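**Ticket 729 - Book label cannot be read by the scanner**

Opened by: Oda Eide
Assigned to: Everett Mercado
Status: waiting for labels

**Problem**

I am registering the books for the Dendstead reading shelf. Most of them go well, but the black book with Chinese characters on the spine gives the message "No match" each time. I tried in the morning and again after lunch. I also typed the number by hand, and then the catalog opened the record for a cookbook.

**What I tried**

- Cleaned the scanner window with a dry cloth.
- Scanned two other books. Both were found.
- Restarted the Hondero catalog program.
- Moved the book away from the lamp, in case of reflection. No change.

The book has a white label with red marks low on the cover. I believed this was our label, but Gunnel Tveit says that our labels go inside the back cover, and there I find nothing.
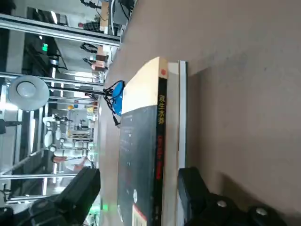 I can not read the title, so I could not search for it either. Åsmund Sjöberg can read a little Chinese and I will ask him to type the title for me - he is at his desk until 4.

**Reply, Everett**

Thanks Oda. Please do not scan the label on the cover. The old Vergara labels use a number series that overlaps with ours, and that explains the cookbook. Everything under 3,000 can be wrong in this way. Make a new record with the title in Chinese characters and leave the field "Old number" empty.

**Update, Oda**

Åsmund typed the title from the spine. The first time, the program saved only question marks. I changed the text setting in the import window to UTF-8 and saved again, and now the characters are correct in the list and in the search.

A new label is still missing. The roll is finished and Bendik Strömberg has ordered 100 from Trandavari. Until they come I put a paper slip in the book with the record number in pencil.

**Open points**

- Print the label when the new roll is here.
- Check if the cookbook was marked as borrowed by my mistake.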